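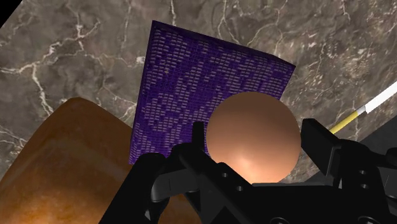
Zeveo sets rules for reporting simulated grasp tests

Zeveo, which runs a shared test program for robot gripper developers, has published a short set of rules on how simulated grasping results should be reported. They take effect in September and apply to all teams submitting to the program.

Under the rules, any result produced in simulation has to be labeled as such in the title of the report, and rendered pictures may not be placed next to real photographs without a caption that tells them apart. Teams must also list every object used, including items that are only there as clutter near the target.

Each target object has to be tried at least 30 times, with its starting position changed between attempts. A grasp counts as successful if the object is still held after 2 seconds. Over 900 logged attempts were reviewed while the text was being drafted, according to Usha Gowda, who edited it.

"We kept getting reports where one smooth ball on one background stood in for everything," Gowda said. "A ball is a fair test. We want to know what else was tried, and on what surface."

Nollex, a software supplier that took part in the review, asked for a longer changeover. Arūnas Jaunzems of Nollex said older log files do not record surface friction and would have to be run again. Zeveo has given existing members 60 extra days to do so.

The rules do not cover tests on physical robots. A separate draft for those is being written by Bouchra Ghoneim, and comments on it can be sent through the member page.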